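April, late evening

My wrists ache and I'm in a ridiculously good mood. We're on the second week of the laundry collection for Cullon and I think I finally understand what a good example is. For the first few days I was folding the way I fold at home, fast and sloppy, with little corrections I don't even notice myself making. The learning system notices them all! If I dither, it learns to dither. So now I decide where the fingers are going before I move, go there, close, lift, and let go clean.

The target is 2,000 examples for the whole clothes set, and as of tonight we stand at 486. That sounded awful to me when I wrote it on the sheet, but the rate is climbing. The morning used to go by in setting up and resetting. Now the pile comes apart and goes back together without anyone having to think very hard. 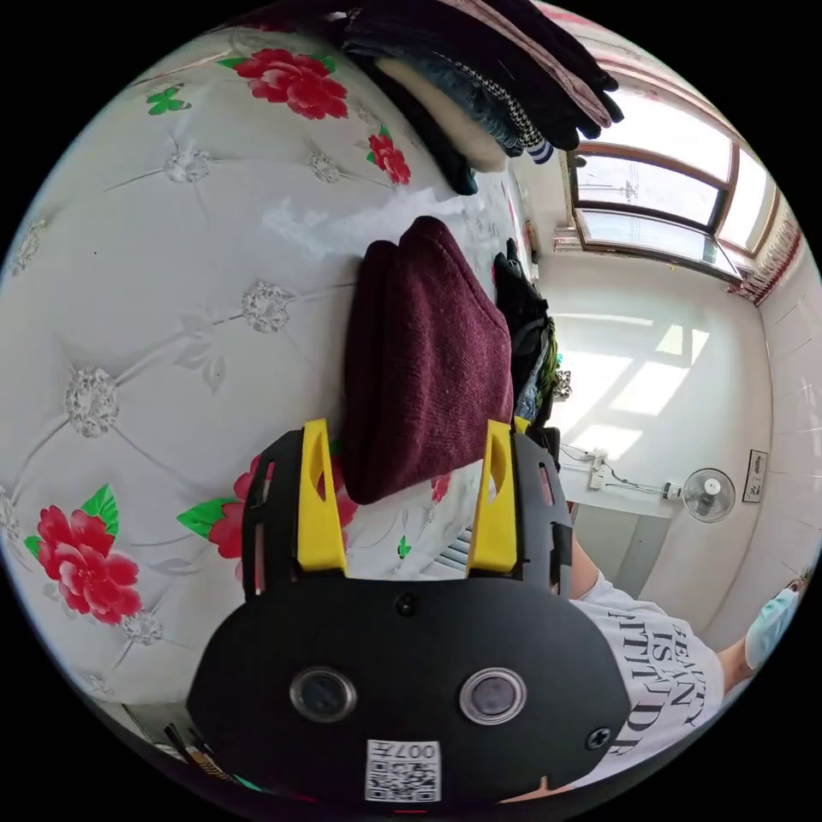
Knits are my favorite thing to collect and also the thing I get wrong the most. A T-shirt does what you ask. A sweater has opinions, it stretches and sags and the layers slide on each other, and if you pinch only the top one you end up dragging half a sleeve across the bed. The maroon one was the one I kept thinking about at dinner. Folded up on the white quilt it looks like the easiest job in the world, a neat dark block with the two yellow fingers aimed right at it, and then you have to choose how deep to go in. I want plenty of both kinds in the set, the shallow pinch and the deep one, and I want the bad grabs marked and kept apart from the good ones. I wrote to Ashby about that and they said yes right away – they'd been hoping someone would ask.

I also want to write down the thing about pace before I forget it. Slow isn't the same as careful. When I go too slow my hand starts to wobble, and the wobble ends up in the recording along with everything else. The nicest runs have a kind of even swing to them, like ironing. I did 7 in a row like that before lunch and I could have sung.

After lunch there was a long talk about backgrounds. The Witumby set was all done on plain tables with good light, and the notes that came with it say the policy trained on it got confused as soon as it met a pattern. I read those notes twice. So I'm all for real bedrooms, real bedding, whatever clothes a household has lying around.
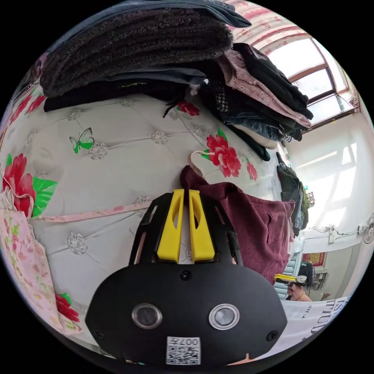 Clutter is the part I've come around on completely. I used to want to clear everything back before I started, and now I'd fight to keep it. A system that has only met one garment at a time will have no idea what to do on a normal bed. Put a shaggy gray-brown blanket in a pile with dark clothes, a bit of houndstooth and some denim, on a cover that already has big red flowers and a green butterfly printed on it, and it has to work out which edges belong to something it can pick up. The butterfly is the one I'm most curious about. I'd love to know if the model ever tries to grab it! Going in the list for the first test.

Two things for tomorrow. Change the order of the garments, we're always starting with the same ones and it's going to show. And label the 2 grippers in the log by their codes, I wrote "left" and "right" on one page and now I can't tell what I meant.

Jolent wants a short clip for their meeting as well. I'll pick one of the swingy ones. Wrist stretches, then bed.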